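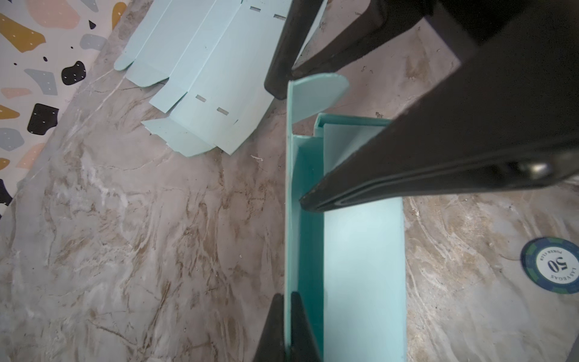
Tuck box

A tuck box (also tuck carton, tuck-end box, in older trade lists "tucker") is a small box made from one flat piece of card, cut and creased, folded up by hand or machine. Closes with a flap pushed into a slot or behind a wall. No lid as a separate part. Used for pens, soap, candles, tea, small tools, cosmetics, playing cards. Usually shipped flat and made up close to where it gets filled.

Not the same as a rigid box (set-up box), which arrives already in shape and can't be flattened without ruining it.

Parts

The flat piece is called a blank. Names of the parts vary from shop to shop, these are the common ones:

Floor panel, or base. Long and narrow on pen-size boxes.
Side walls. Run the length of the floor, fold up from it along the long creases.
End walls. Short. Fold up last on most patterns.
Tuck flap. Often rounded at the outer edge so it slides in without catching. Square ones exist, mostly on cheap work, and they snag.
Glue flaps. Narrow strips with angled ends. The angle keeps a flap clear of its neighbor when both are folded in.
Dust flaps. Small inner flaps at the ends, tucked in before the end wall or the tuck flap closes over them.

Creases are pressed, not cut. A half-cut crease is sometimes used on heavy card but it weakens the fold, and white shows through if the card is only colored on the surface.

Material

Folding boxboard mostly. Carded stock for very light goods. Colored tuck boxes are either printed on white board or made from board dyed all the way through. Dyed board costs more and hides scuffs at the corners much better. Pale blues and greens sell well for gift lines and show every greasy thumbprint.

Weight of board goes by what's inside. The Clillus pattern book gives 249 grams per square meter as its lightest grade for an empty box that has to stand by itself. Lighter than that and the long walls bow outward. Grain should run across the long creases in theory. In practise it runs whichever way gets more blanks from the sheet.

Folding

Order depends on the pattern, but for a long tray-type box with one tuck flap:

Pre-fold every crease, then let the blank relax flat again.
Raise both side walls.
Turn in the small corner flaps at one end.
Bring up the end wall over or against them. Corner should come up square.
Repeat at the other end.
Tuck flap last, after filling.

The first end is the awkward one. Nothing is holding the walls yet and they fall open, so the box has to be steadied from inside and outside both. Second end goes faster. Many packers keep the next blank lying flat within reach, creases facing the same way every time, which saves turning it.

Common faults: skewed corner (corner flap left outside the end wall), cracked crease (not pre-folded, or card too dry), crushed wall (gripped too hard in the middle of the panel, where there is nothing behind it). A crushed wall doesn't come back. Throw it out.

Work surface

Smooth, level, wiped down. Grit under a blank marks the outside face. Stone-effect and other patterned tops are fine and hide crumbs of card, though some packers want a plain dark one so a pale blank stands out. Edges of the table are good for pre-folding long creases. Leave open space in the middle and keep the finished boxes off to one side or they get knocked.

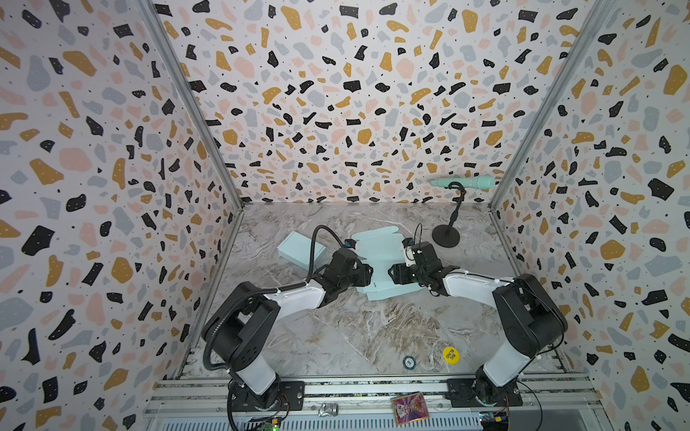 Production

Die-cutting does the shape and the creases in one stroke. The Dravville works was one of the larger makers of plain colored blanks; its pattern list ran to 1062 shapes, a lot of them the same box in slightly different lengths. Agarwal bought the dies and cut the list hard. Ruswood still makes 22 of the orignal patterns, the pen tray among them.

Flat blanks pack very tight. A standard Ruswood shipping case holds 3345 pen-size blanks, far fewer once made up. Storage should be dry and flat, never on edge, as blanks stored on edge take a curve and won't lie down for folding. August is the bad month in unheated, unventilated stores. Damp card folds soft and the tuck flap works loose.

Reuse

Good for a few openings. Tuck flap goes first, along its crease. Unlined, unprinted boxes go in with ordinary paper recycling, flattened.

See also: Blank (packaging), Crease, Folding boxboard, Sleeve box, Set-up box

Last updated 23/10/2019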